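From: Glykeria Katsaros
To: curkitz-users
Subject: Re: [curkitz-users] gripper width lagging behind pose after upgrade

On Wednesday, Ekow Akolgo wrote:
> Hi all, since moving to the new Curkitz my width track and my
> pose track don't line up any more. The fingers close in the
> replay a bit after the wrist has already started going up. It's
> small, but the policy picks it up and learns to lift early. I
> tried resampling everything to 60 Hz and it got worse. Is it the
> loader or is it me?
>
> Ekow

Hi Ekow,

It's the loader, mostly. I lost a whole evening to the same thing, so let me save you one!

The old loader took the width timestamps from the image they were measured in. The new one takes them from when the tag detector finished, and on a slow machine that can be some 90 ms later (mine was worse on the first few images of every episode, no idea why). If you resample to 60 Hz after that, you're just spreading the wrong times over more samples. Put "width_stamp: source" in the Laur config, delete the cached tracks and run the import again. The cache part matters - I skipped it the first time and sat there wondering why nothing had changed.

I'd check it on one of your toy episodes before redoing the whole set. The grape ones are good for this, purple between two blue pads is about as easy to judge by eye as it gets. Step through the images near the grasp with the width curve open next to them, and see if the curve goes flat when the pads stop moving. 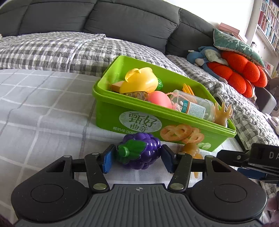 Does the fix mean retraining from scratch?
Fine-tuning from your last checkpoint on the re-imported episodes should be enough, but drop the early-lift ones from the eval set or your before and after numbers won't compare.

Two other things while I was in there. The segmenter in Levton likes to grab whatever is brightest, so with a bright green box of other toys right behind the target you may get masks that jump between the two. I set the mask prompt from the point between the fingertips and keep it for 8 images before letting it update. Crude, but the jumping went away for me.

And if your pose track drifts on plain bedding, try turning the feature threshold down a notch. A grid sheet gives you lots of corners but they all look alike, and the matcher sometimes slips over by one square. Flerkby has a loop check that catches it, off by default (why??).

I have a patch for the stamp default, about half done. Will post it once the tests pass, probably in April. If anyone has a recording with two grippers I'd love to try it on that, I only have single-hand data.

Glykeria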